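Clearing the air at home: my April tips

I get a lot of letters at this time of year asking how to freshen up a house that feels heavy. You know the sort of thing, you walk in after work and the hallway seems to sulk at you. I've been at this since my first little flat in Lindholm and I still do the same few jobs every spring, in no special order.

Open everything first. Windows, cupboard doors, the drawer with the dead batteries in it. I give it a full hour in the morning, coat on if need be, and I don't light any incense until the stale air has gone. Smoke on top of stuffiness gives you smoky stuffiness (ask my curtains!).

Salt bowls next. I put a small dish of coarse salt in the corner of any room where there's been a row or a long illness, leave it for 7 nights, then bin it. Please don't cook with it afterwards, and please don't tip it on the flower bed, I killed a perfectly good lavender that way. Keep the dishes up high if you have a cat or dog.

If you burn herbs, tie the bundles thinner than you think you need. Fat ones go out every two minutes and you end up crouching over the sink with matches. Rosemary from the garden is fine, dried somewhere dark for a few weeks. I stand mine over an old ovenproof dish with sand in the bottom, and I run the whole thing under the tap before I leave the room.

Candle wax on a cloth: freezer, then a blunt knife, then brown paper and a warm iron. Wax in a glass holder will mostly pop out after a night in the freezer too, but let the glass come back to room temperature before you wash it or it may crack.

Crystals want a soft dry brush and very little else. Selenite hates water, so does anything crumbly. My big Hollimari lump lives on the landing and gets a dusting when I remember.
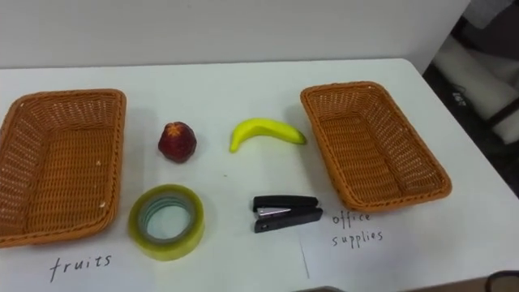

Page 7

Wicker is a devil for dust. I use a dry paintbrush along the weave, then a damp cloth with one drop of washing-up liquid, and I dry it in the shade because strong sun makes it brittle. Shallow baskets are the ones I like best for cards and stones, you can see what you've got without rummaging. Write your labels by hand, too, it makes you slow down and decide whether you want the thing.

Last job, the front step. Warm water, a splash of vinegar, a stiff brush, and sweep away from the door. Keep the vinegar off marble or limestone. I say a few words while I'm at it, you can sing if you prefer. Then kettle on and feet up.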